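Plotlow Community Help » Writing » Kids and Teens » Books, Courses and Prompts

Are paid story prompt subscriptions worth it for a reluctant writer?

Posted by gumleaf_reader in Kids and Teens

My daughter is in Grade 5 and reads anything you put in front of her, but ask her to write half a page and she goes very quiet and finds that the dog needs brushing. Her teacher isn't worried. I'm a bit worried, mainly about high school, where I gather they're expected to produce a whole story in one sitting.

A mum at swimming has signed her two up for the Pratia Young Authors program. You get a printed workbook at the start of each term and then a new prompt by email every week, with a "story wheel" the child spins to get a character, a place and a problem. It's $42 a term. There's also a cheaper one from Brarnetti that is just the book, no emails, and the library has an old copy of that with half the pages already written in by someone else's kid.

I've had a look at the Pratia sample pages and I can't decide. They're colourful and my daughter liked the wheel. But the claims on the site put me off. It says children "discover their unique author voice" in one term, and all the reviews are five stars and sound like they were written by the same person. I've been caught before with a maths program that she used for two weeks and then never opened again, and that one had glowing reviews too.

Has anyone had a child stick with one of these? Did it lead to any writing that wasn't in the workbook? I'm less interested in whether the kids enjoyed the first page, as mine enjoys the first page of everything.

I should say I'm not much of a writer myself, so "just make up your own prompts" might need some spelling out for me.

papercut_pete
Posted in February

We did Pratia for two terms with my son when he was 9. He loved it, so I'd say go for it. The wheel was his favourite part. Good quality paper as well, and it doesn't bleed through with textas. You can pause the subscription if you go away, though you have to email them, you can't do it on the site.

I can't really say if his writing improved, he was writing a fair bit at school at the same time. He did a good one about a haunted servo. Worth the money in my opinion.

secondshelf
Posted in February

I'm going to be less cheerful, sorry. I ran an after-school writing group at a public library for a good few years, and before that I bought far too many of these books for my own kids, so I've seen the inside of most of them.

My main trouble with prompt programs is that they're sold as a cure for not knowing where to start, and in my experience that's rarely what's wrong with a child like yours. A kid who reads everything has a head full of starts. She's got dragons and boarding schools and orphans coming out of her ears. What stops her is usually one of the dull things. Her hand gets tired. She can't spell half the words she wants and she minds about it. Or she knows what a good story sounds like, because she's read hundreds, and hers doesn't sound like that by the second sentence. Bright readers get that last one badly. A spinning wheel does nothing for any of it.

So before spending a cent I'd find out which it is. Sit down with her, have her tell you a story out loud, and you do the typing. Don't fix anything. If it pours out, you've learned the ideas are fine and the trouble is in getting it onto paper, and you can be her secretary for a while and hand over the keyboard bit by bit. If she clams up just as much when she's talking, it's more likely the worry about it being no good.

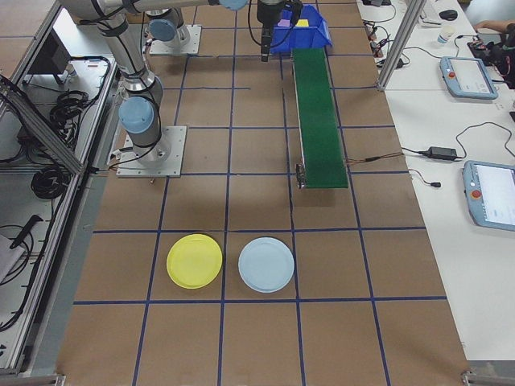
The second kind takes longer. What worked in my group was making bad writing the job. I'd ask for the worst opening line they could come up with, something truly awful, and the most anxious kids would be the first ones done. One girl who hadn't written a word for weeks filled a page with a story in which every sentence began with "Suddenly". She wanted to read it out, too. After that she'd write ordinary things without too much fuss, though she never became a fast worker and I wouldn't promise you a miracle.

Now, the programs themselves. I've gone through the Pratia workbook for the upper primary years. It has 16 units, and by my reading the first few are decent. There's one on eavesdropping where the child writes down things people say on the bus, and I'd happily steal that. After the middle it gets thin. You get pages and pages of "imagine you are a raindrop" and boxes to colour. The emails are mostly the workbook over again with a different border. I also don't like the boxes. Every answer has a box, the box is five lines long, and children write exactly five lines and stop. If you do end up with it, let her write in a cheap exercise book and keep the workbook beside her.

As for the author voice business, I'd ignore it completely. I've met adults with books in the shops who couldn't tell you what theirs was. A ten-year-old's voice is whatever she read last week, and that's how it should be. Copying is how they learn. When she writes something that's nearly word for word the book under her pillow, please don't tell her off for it.

The Brarnetti book is drier to look at and I think it's better. It asks for longer pieces and it gives bits of real stories to look at first. But it's written for a classroom and some of the activities need other kids, which is a nuisance at home. Borrow the library copy even with the writing in it. My daughter thought reading some stranger's answers was the best thing about ours, and spent a whole afternoon crossing out his endings and writing her own.

You asked for the make-your-own version spelled out, so this is all I'd do:

Pick a book she's finished and ask what happened the day after the last page.

Give her a minor character, the grumpy neighbour or the bus driver, and have that person tell the story.

Take a newspaper or a supermarket catalogue, cut out headings, and put a few together in any order. That's your wheel, free.

Let her write the rules for something. A club, a school for thieves, how to look after a very small giant. Kids who won't write stories will often write rules by the metre.

Ask for a letter of complaint. Mine wrote to the tooth fairy about pricing.

Set a kitchen timer, keep it short, and when it rings she stops, even if she's in the middle of a word. Leaving her wanting to finish is the only trick I have that's worked on nearly everybody. And leave the spelling alone until she asks. I mean that one. I have watched a kind father with a red pen undo a month in ten minutes.

On the high school worry, I'd let that go for now. Writing a whole story in one sitting is a particular skill, mostly to do with planning and keeping an eye on the clock, and it gets taught when it's needed. I've seen coaching sold to Grade 4 parents for it and I thought it was a cheek.

If she really wants the wheel, buy one term and put a note on the calendar for when it renews, as it does so by itself.

kettle_on
Posted in February

Half agree with secondshelf. I think they're a bit hard on the workbooks. Some kids like a box. My younger one was frightened by a blank page and five lines was about what he could face, and having a thing come in the mail with his name on it mattered to him more than what was in it. He finished the Lim journal, a diary type thing with a question on each page, and it was rubbish as far as teaching him anything went, but he filled it up and then asked for a plain notebook. I'd count that.

His sister had the same journal and used it to press flowers.

I do agree about the reviews. Pratia sent us an email offering money off the next term if we left a rating, and there was no mention of what the rating had to be, but you can guess which ones they put on the front page. I'd take no notice of anything on their site and ask to flick through your friend's copy, from the back. The front pages are always the good ones.

gumleaf_reader
Original poster

Thanks, all. I tried the typing idea last night after tea. She talked for so long that my wrists hurt, and there was a horse in it with a criminal record. So I suppose it isn't the ideas.

When I handed her the laptop for the last part she did a couple of lines and then said it looked stupid written down, which sounds like what secondshelf was talking about. I haven't tried the worst opening line yet. I'm not convinced she'll fall for it, she's pretty quick to spot when she's being managed, but I'll have a go on the weekend.

I've put the library book on hold and I'm leaving Pratia alone this term. Kettle_on, I asked my friend about the back pages and she said they hadn't got that far.

secondshelf

If she spots that she's being managed, tell her what you're up to. Say it's a trick for people who think their writing looks stupid, and write a terrible line yourself first. You said you're not much of a writer so you've got a head start on her there. The horse sounds promising. I'd ask what it was charged with.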